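Work Organisation and Automation
Handout 3: Hand-held grippers and the finishing bench
Course leader: Ilze Butkienė
Revised August 19, 2020

Read before the seminar. Sections 1 to 4 cover the case; section 5 is the material for group work.

1. The case

Lorkwood makes flat wooden parts for furniture firms: shelves, drawer fronts, table tops. The finishing bench is the last station before packing. Parts arrive sanded and leave sorted, labelled and stacked. Until the change described in these notes, all handling at the bench was done by hand, on two shifts.

The firm decided to automate part of the handling. The supplier, Paulauskas, proposed a fixed arm which would learn its movements from recordings made by the bench staff. To make a recording, a worker holds a gripper with the same kind of two-jaw end as the arm will carry, and does the job with it. The tool has a camera on it. The recordings are stored and used to train the arm's control software, which goes by the name Tavia.

For our purposes the main point is where the knowledge comes from. In the older method an engineer writes down positions and speeds, and the operator is consulted, if at all, at the end. At Lorkwood the operator's own movements are the input.

2. Tasks before and after

Before: one job title, finisher. The finisher unpacked, inspected, wiped, sorted, labelled and stacked. The order of these steps was left to the person.

After: two roles on the same pay grade.

Bench operator. Inspects, decides on rejects, deals with anything the arm sets aside.
Demonstrator. Records handling tasks with the gripper, checks the recordings, marks the ones to be thrown out.

Staff rotate between the roles. The original plan had fixed demonstrators. Hamish Matheson, shift lead at the time, objected on the grounds that a fixed demonstrator would lose touch with the parts and would go on teaching last year's way of working. The plan was changed before the trial began.

Sorting and stacking have moved to the arm for the three most common sizes. Labelling has stayed manual. The labels curl, and a trial of automatic labelling was stopped in October.

3. Recording as work

A recording session lasts 40 minutes, followed by a break away from the bench. A trained demonstrator completes up to 44 usable recordings in a session. The first batch for a new part size is 160 recordings. These are the firm's own planning figures and should not be carried over to other sites.

Three features of this work matter for job design.

3.1 Pace. The software copes poorly with hurried or jerky movement. Demonstrators are asked to work more slowly than they would by hand. Experienced finishers found this harder than new starters did. Petrică Neagu, with the longest service on the bench, described it in his interview as "walking behind a tractor".

3.2 Loss of touch. Finishers judge a surface largely with the fingertips. With the gripper in the hand that sense is gone, and what is left is sight and the resistance felt through the handle. Several staff began to wipe a part with the free hand before gripping it, out of habit. The arm has no second hand, so these recordings had to be discarded. The wipe is now done as a separate step before recording starts.

3.3 Load on the body. The tool is heavier than any single small part. Complaints concerned the wrist and the base of the thumb. The first response was a lighter handle; the second, and more effective, was to lower the bench. Note the order. Changing the tool was the supplier's task and changing the bench was the employer's, and the cheaper measure came last.

4. Inspection and the question of blame

On pale timber the difference between a fault and a feature is often small. A dark speck may be a knot, a particle of dust or a burn from the sander. A grey mark may wipe off or may need the part to go back. The finishers had never written down how they told these apart, and the reject rate varied from person to person.
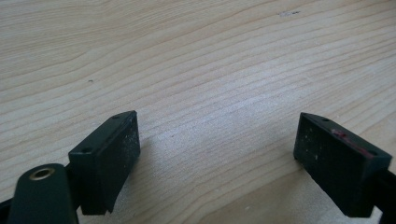 The firm first assumed that the recordings would settle this, and that the arm would pick up the inspection rule along with the movement. It did not. The recordings contain what the demonstrator did and nothing on why a part went to the left or the right. Inspection was therefore kept with the bench operator, and a written standard was drawn up by Austra Ozoliņš with two finishers from each shift. It contains photographs of accepted and rejected surfaces and is kept at the bench.

Wear on the tool became a subject of its own. Fingertip pads pick up dust and scuffs in normal use, and residue can rub off on them. A soiled pad may mark the next part. Under the old arrangement a finisher with dirty hands washed them. Under the new one it had to be decided who cleans the pads, how often, and who answers for a marked part. The present rule:

– pads are checked at the start of every session by the person taking over the tool;
– any coloured residue is cleaned off before the tool touches a finished surface;
– a part marked by the gripper is logged as a tool fault and is not entered against the operator.

The last point was agreed after a dispute. In the first weeks, marked parts were counted in the demonstrators' personal reject figures. Two people asked to leave the role. Kwaku Asante, representing the staff side, argued that figures of this kind could not be read as a measure of skill as long as the state of the tool was not recorded. Management accepted the argument and the earlier entries were deleted.

A related issue is still open. The recordings show how each person works, second by second. The agreement with Paulauskas limits their use to training the arm, but it was written for this one site. Lorkwood has since bought a second line from Flivusent, whose contract has no such clause.

5. For the seminar

Work in groups and bring written notes.

a) List the tasks of the former finisher and assign each to operator, demonstrator or arm. Mark the tasks which have no clear owner.

b) Draft a clause on the use of recordings that would cover both suppliers. State how long recordings are kept and who may view them.

c) Compare the two measures in 3.3. What information would the firm have needed in order to lower the bench first?

d) The demonstrator role shrinks once the common sizes are covered. Propose what the hours should be used for, with a cost estimate if you can make one.

Notes on (b) are to be handed in; the rest are for discussion only. The interview transcripts are in the course folder under Lorkwood, and the transcript for the second shift lacks its final page.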